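헤어드라이어 두 대, 벽걸이 철망 바구니에 보관해도 될까요? 코드 정리법도 궁금합니다

생활·수납 > 욕실/화장대
조회 1,532

Janelle Abella

안녕하세요. 원룸에서 동생이랑 둘이 사는데 드라이어가 각자 하나씩, 총 2대입니다. 지금은 화장대 서랍에 같이 넣어두는데 꺼낼 때마다 코드가 엉켜서 아침에 시간을 꽤 잡아먹습니다. 서랍도 끝까지 안 닫히고요.

찾아보니까 다들 벽에 철망 바구니를 달고 거기 넣으라고 하던데, 저는 솔직히 좀 의심스럽습니다. 사진에는 늘 드라이어 한 대만 예쁘게 들어가 있고 코드는 어디로 갔는지 안 보이거든요. 두 대를 넣어도 멀쩡한지, 벽에서 떨어지지는 않는지, 쓰고 나서 바로 넣어도 되는지 그런 얘기는 없고 "공간 활용 최고" 같은 말만 있습니다.

지금 장바구니에 담아둔 건 Avine 철망 바구니인데 상품 설명에 "최대 9kg까지 거뜬"이라고 되어 있습니다. 붙이는 방식은 접착 패드입니다. 저희 집은 벽지 벽이고 욕실 쪽만 타일이에요. 욕실에 콘센트가 있긴 한데 세면대랑 가까워서 거기서는 드라이어를 잘 안 씁니다.

그리고 코드는 손잡이에 감아두는 게 맞나요? 엄마는 평생 그렇게 하셨는데 어디서는 절대 하지 말라고 하고, 어디서는 괜찮다고 해서 누구 말을 믿어야 할지 모르겠습니다. Kurorel에서 나오는 코드 정리 클립도 봤는데 플라스틱 조각 하나에 그 가격을 받는 게 맞나 싶고요.

실제로 두 대 쓰시는 분들 의견 듣고 싶습니다. 제품 추천만 하고 가시는 분은 사양할게요.

추가) 세입자라 벽에 못은 못 박습니다. 서랍 안쪽 높이는 낮은 편이라 드라이어를 세워서는 못 넣어요.

Cherry Mae Barredo

그냥 바구니 사세요. 저 Avine 쓰는데 예쁘고 좋아요. 두 개 다 들어가요. 코드는 대충 접어서 옆에 쑤셔 넣으면 됩니다. 너무 고민하시는 듯 ㅎㅎ

 댓글 Janelle Abella
 벽지에 붙이신 건가요? 얼마나 쓰셨는지도 궁금해요.

 댓글 Cherry Mae Barredo
 타일이요. 4월에 붙였어요.

 댓글 Janelle Abella
 저는 벽지라서요... 그래도 감사합니다.

Rowena Evangelista

위 답변만 보고 사시면 후회하실 수도 있어서 길게 적습니다. 저는 드라이어 두 대를 몇 년째 쓰고 있고 바구니도, 서랍도, 문걸이도 다 해봤습니다.

먼저 9kg이라는 숫자부터요. 저는 이런 숫자를 믿지 않습니다. 어떤 벽에 어떻게 붙여서 잰 건지 안 적혀 있으면 그냥 글자입니다. 매끈한 타일에 붙인 것과 벽지에 붙인 건 전혀 다른 얘기예요. 벽지에서는 패드가 버텨도 벽지가 같이 뜯어집니다. 저는 그렇게 한 번 떨어뜨렸고, 손바닥만 한 자국이 남아서 이사 나올 때 도배 문제로 집주인과 한참 통화했습니다. 게다가 드라이어는 가만히 올려두는 물건이 아니잖아요. 하루에도 몇 번씩 잡아 빼는데, 코드가 철망에 걸리면 바구니째 앞으로 당기게 됩니다. 저는 무게보다 이쪽을 더 걱정합니다.

쓰고 바로 넣는 것도 저는 안 합니다. 찬바람으로 잠깐 돌리고 끈 다음 화장대 위에 눕혀뒀다가, 본체가 다 식으면 넣습니다. 철망은 통풍이 되니 괜찮다는 글이 많은데, 바구니가 철망이어도 옆에 붙은 다른 드라이어 코드는 뚫려 있지 않거든요. 두 대를 겹쳐 넣으면 노즐이 코드에 닿는 자세가 꼭 나옵니다.

손잡이에 감는 건 하지 마세요. 특히 손잡이와 코드가 만나는 목 부분을 바짝 꺾는 게 문제입니다. 저희 집에서도 오래 감아 쓴 드라이어가 딱 거기 피복이 갈라져서 버렸습니다. 어머님이 평생 그렇게 하셨는데 멀쩡했다면 느슨하게 감으셨거나 운이 좋으셨던 거라고 봅니다.

제가 정착한 방법은 이렇습니다.

본체를 눕히고 플러그를 먼저 찾아서 앞으로 빼놓습니다. 두 대를 같이 정리할 때는 플러그 두 개를 서로 먼 쪽에 둡니다. 이걸 안 하면 어느 플러그가 어느 드라이어 것인지 찾다가 또 엉킵니다.
손잡이 쪽에서 한 뼘 정도는 그냥 늘어지게 둡니다.
나머지를 손바닥보다 조금 큰 고리로 돌려 모읍니다. 코드가 원래 휘던 방향대로 돌리면 저항이 없어요. 억지로 반대로 돌리면 다음 날 꽈배기가 됩니다.
찍찍이 끈으로 한 번만 묶습니다. 조이지 않습니다.

Kurorel 클립은 저도 있는데 굵은 코드에는 벌어져서 빠집니다. 문구점 찍찍이 끈이 낫습니다. Geltine에서 나온 실리콘 밴드도 선물 받아 써봤는데 먼지가 너무 붙어서 한 달 만에 치웠어요.

바구니를 꼭 다실 거면 드라이어 두 대와 코드까지 전부 펼쳐놓고 바구니를 옆에 대본 다음 결정하세요. 빈 바구니만 보면 뭐든 다 들어갈 것 같습니다. 펼쳐놓으면 코드가 생각보다 자리를 많이 차지하고, 손잡이 각도 때문에 두 번째 드라이어가 갈 데가 없다는 것도 보입니다.

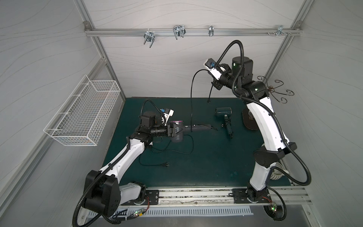

Sohail Virk
두 대를 한 바구니에 넣는다는 전제부터 다시 생각해 보시는 게 어떨까요. 저는 위 답변의 코드 얘기에는 동의하는데, 바구니를 그렇게까지 나쁘게 볼 일인지는 모르겠습니다. 한 대만 넣으면 꽤 쓸 만합니다. 자주 쓰는 쪽만 바구니에, 나머지는 서랍에 두면 엉킬 상대가 없어지잖아요.

벽지 벽이라고 하셨으니 접착식은 저도 말리고 싶습니다. 대신 화장대 옆판이 매끈하면 거기에 다는 방법이 있고, 아니면 바구니를 벽에 달지 말고 그냥 선반 위에 올려놓고 쓰셔도 됩니다. 벽걸이용이라고 꼭 벽에 걸어야 하는 건 아니니까요. 저는 Nam 걸이형을 옷장 문 위에 걸쳐 쓰는데, 문 닫을 때 달그락거리는 것 말고는 불만이 없습니다. 다만 문이 두꺼우면 안 걸립니다. 사기 전에 문 두께를 재보세요.

욕실 타일에 다는 건 반대입니다. 붙기는 제일 잘 붙겠지만 샤워하고 나면 습기가 차는 곳에 전기 제품을 두는 거라서요. 세면대 바로 옆이면 더 그렇고요.

그리고 동생분이랑 드라이어를 하나로 합칠 생각은 없으신지? 수납 고민의 절반은 물건이 두 개라서 생기는 건데 이 게시판에서는 다들 바구니만 더 사라고 합니다.

 댓글 Janelle Abella
 합치는 건 이미 싸우고 끝난 얘기라서요. 둘이 나가는 시간이 똑같습니다.

 댓글 Sohail Virk
 아 그러면 두 대가 맞네요.

 댓글 Rowena Evangelista
 한 대만 바구니에 넣는 건 저도 찬성합니다. 그런데 문걸이는 문짝에 칠이 벗겨질 수 있으니 걸리는 부분에 펠트라도 붙이세요. 세입자면 그것도 나중에 말 나옵니다.

 댓글 Lorna Macaraeg
 지나가다 씁니다. 후기 89개 다 읽어봤는데 벽지에 붙였다는 사람은 거의 없고 전부 타일 아니면 유리였어요. 별점만 보고는 모릅니다.

 댓글 Janelle Abella
 그 많은 걸 다 읽으셨다니 감사합니다. 일단 장바구니에서 뺐습니다. 오늘 저녁에 찍찍이 끈으로 묶어서 서랍에 한 대 넣고, 제 것은 집에 있던 빈 상자에 담아 화장대 위에 둬 보려고요. 서랍이 닫히면 그대로 쓰고, 안 닫히면 옷장 문 두께를 재서 다시 여쭤볼게요.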